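Sala de prensa > Notas de prensa > Inik Cosmética

Inik abre en enero su nuevo taller de cosmética en Gudovska y estrena un servicio de recarga de envases

Con muchísima ilusión, y después de un año largo de obras, pruebas y cafés a deshora, Inik anuncia la apertura de su nuevo taller y tienda en el barrio de Gudovska, un local de 122 metros cuadrados donde se elaborarán todas las cremas y bálsamos de la casa y donde el público podrá, por fin, venir a rellenar sus tarros.

El servicio se llama Prendo y nace con 28 referencias, desde la crema de manos de avena hasta el colorete en crema que tantas clientas nos pedían recuperar. Quien traiga su envase limpio pagará solo el contenido, con un ahorro de hasta 58 céntimos por cada diez gramos – y quien no lo tenga podrá llevarse uno en la propia tienda.

«Empezamos en la cocina de mi abuela, con una báscula prestada y mucha paciencia, y todavía hoy probamos cada fórmula en casa antes de enseñársela a nadie», cuenta Venla Mäkelä, fundadora de Inik.

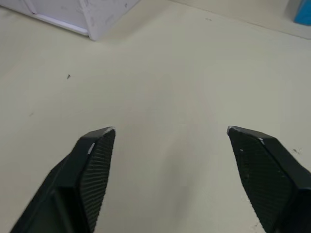
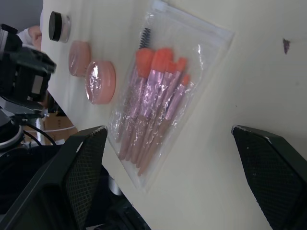

Durante la fase piloto, desarrollada en la antigua tienda de la calle Heinonen, se rellenaron 2,826 envases, una cifra que desbordó todas nuestras previsiones y que nos animó a buscar un espacio más grande. Martti Miettinen, responsable del taller, recuerda aquellas semanas con cariño: «Había tardes en que la cola llegaba a la panadería, y los vecinos aprovechaban para contarnos qué les iba bien y qué no. De esas charlas salieron dos bálsamos nuevos».

El taller ofrecerá también encuentros gratuitos por la tarde, a partir de las 18:00, para aprender a leer etiquetas y a conservar mejor los productos en casa. Las plazas son pocas y conviene reservarlas en el mostrador, donde estaremos encantados de atender a todo el que quiera acercarse.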